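Quiénes somos

Vumden se dedica a una cosa que casi todo el mundo prefiere no mirar de cerca: los lixiviados, es decir, el líquido que escurre de los residuos cuando se amontonan. Lo recogemos, lo analizamos, lo tratamos y escribimos informes sobre él. En las cenas de amigos hemos aprendido a contestar que trabajamos «en el sector del agua».

De dónde venimos

La empresa nació en el año 2000, cuando Joanne Lambert dejó su puesto en una ingeniería de carreteras para ocuparse de un vertedero comarcal que llevaba tiempo mandando sus jugos a un arroyo. El encargo era para un verano. En agosto, con las balsas a media altura y un olor que se notaba desde la carretera, quedó claro que aquello iba a durar algo más. El vertedero se selló hace años y seguimos yendo a tomar muestras; el arroyo tiene otra vez ranas, que no nos han dado las gracias.

Durante los primeros tiempos fuimos dos personas y una furgoneta. Después se incorporó Peiyu Meng, química, que puso orden en el laboratorio y prohibió guardar el almuerzo en la nevera de muestras. Hoy dirige el área técnica y la prohibición sigue vigente.

Qué hacemos

Trabajamos para ayuntamientos, mancomunidades y gestores privados. Nuestros servicios tienen nombre propio porque un consultor nos convenció de que así se venderían mejor:

Zondo – plantas móviles de tratamiento. Caben en un contenedor de 40 pies y se instalan en vertederos donde construir una planta fija no compensa, o donde la planta fija lleva tres legislaturas en proyecto.

Derese – control analítico. Amonio, cloruros, metales, conductividad y lo que pida la autorización ambiental. Entregamos los resultados con una página de resumen que se puede leer sin ser químico, y que suele ser la única que se lee.

Candine – vigilancia posclausura. Piezómetros, asentamientos, drenajes y cubierta vegetal. Un vertedero cerrado sigue trabajando por su cuenta durante décadas, y conviene que alguien pase a verlo.

Cómo trabajamos

Visitamos la instalación antes de presupuestar. Nos ha costado algún contrato frente a competidores que presupuestan por correo en una tarde, y nos ha dado otros cuando esos mismos clientes nos llamaron al año siguiente. Si la solución más barata es arreglar una cuneta para que no entre la lluvia en el vaso, lo decimos, aunque las cunetas no las hagamos nosotros.

La sede ocupa 400 metros cuadrados en un polígono industrial, entre un taller de chapa y un almacén de azulejos. Hay laboratorio, oficina y una sala de reuniones en la que casi nunca se reúne nadie.
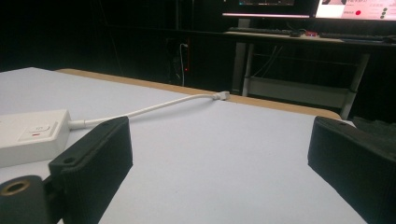 Mesa de trabajo con regleta.

Trabajar con nosotros

Buscamos de vez en cuando técnicos de campo y personal de laboratorio. Se pide carné de conducir, botas propias y un olfato tolerante. La formación en muestreo la damos nosotros, con Peiyu al frente y sin prisas.

Contacto

Las visitas se atienden por la mañana, con cita previa. Para consultas sobre un vertedero concreto, ayuda mucho que nos envíe la autorización ambiental y la última analítica disponible, aunque sea antigua, aunque esté escaneada torcida. Las hemos visto peores.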